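# Repair or replace? How students deal with broken household items

Module 2 project report, Beatriz Carrilho

## 1. Why I chose this topic

In October the kettle in our shared kitchen stopped switching off by itself. My housemate wanted to throw it away and I wanted to take the base apart. We ended up buying a new one, and the old one stayed on top of the fridge until the end of term. I wanted to find out whether other students make the same decision, and what would have to change for them to try a repair first.

My research question was: what stops students from repairing small household items that break?

## 2. Method

I used a paper questionnaire with seven questions. It was handed out in the canteen at lunchtime and in the entrance of the Hunt building in the late afternoon. I got 54 completed forms back. A few people left the last question blank, but I kept their forms in because the rest of the answers were usable.

I also did two longer interviews. One was with a student who repairs her own clothes and shoes. The other was with the owner of Grulau, a small repair shop near the station that takes in lamps, radios, toasters and vacuum cleaners. Both interviews were done face to face and I took notes by hand.

The questionnaire asked people to think of the last thing that broke at home, what it was, what they did with it and why. I left out phones and laptops on purpose. In a trial run with my study group almost everyone wrote about a cracked screen, and phone repair is a different market with its own shops and prices.

## 3. Results

The items named most often were kettles, desk lamps, headphones, zips and chair legs. Most people had replaced the item. A smaller group had kept it in a cupboard without doing anything, which I had not expected and had no box for on the form. They wrote it in the margin instead.

Cost came up a lot, but not always in the way I thought it would. Several students said they had never asked what a repair would cost. They assumed it would be more than a new item and went straight to the shop or ordered online. The owner of Grulau told me that many of his jobs are a loose wire or a worn plug, and that he often finishes them while the customer waits.
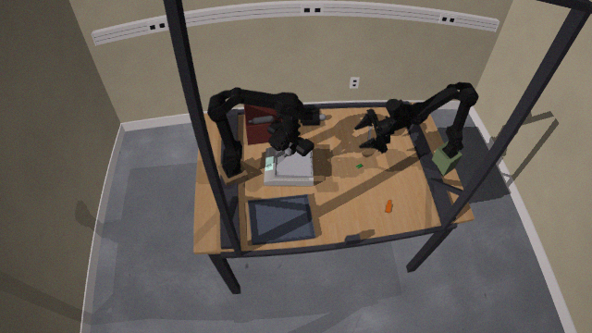

The second reason was tools. Students in rented rooms rarely own more than a screwdriver, and some appliances are closed with screws that an ordinary one does not fit. One person wrote that he gave up on his Nilton desk lamp at this point - he could see the bulb holder was loose but could not get to it.

The third reason was not knowing whether it was safe. This was mentioned mainly for things that plug into the wall. For clothes and furniture people were more willing to have a go, even if the result looked untidy. The student I interviewed had glued the sole of the same pair of boots twice and was still wearing them.

## 4. Discussion

The answers suggest that information matters as much as money. A price list in the shop window would help people who never ask. A shared toolbox in each hall of residence would help with the second problem, although someone would have to look after it. The Jutine hall already lends out an iron and a sewing kit from the front desk, so the same system could be used.

Safety is harder. I do not think students should be encouraged to open mains appliances without training, and I would send those repairs to a shop.

## 5. Limits of the project

All my answers come from one campus, and people who stop to fill in a form about repairs may be more interested in the subject than others. I also relied on memory. Some of the breakages had happened more than a year earlier, and a cheap item that was thrown away quickly is easily forgotten.

If I did the project again I would add "kept it but did nothing" as an answer and ask what people paid for the replacement. I would also speak to a landlord, as several students were unsure who was responsible for the things that came with the room.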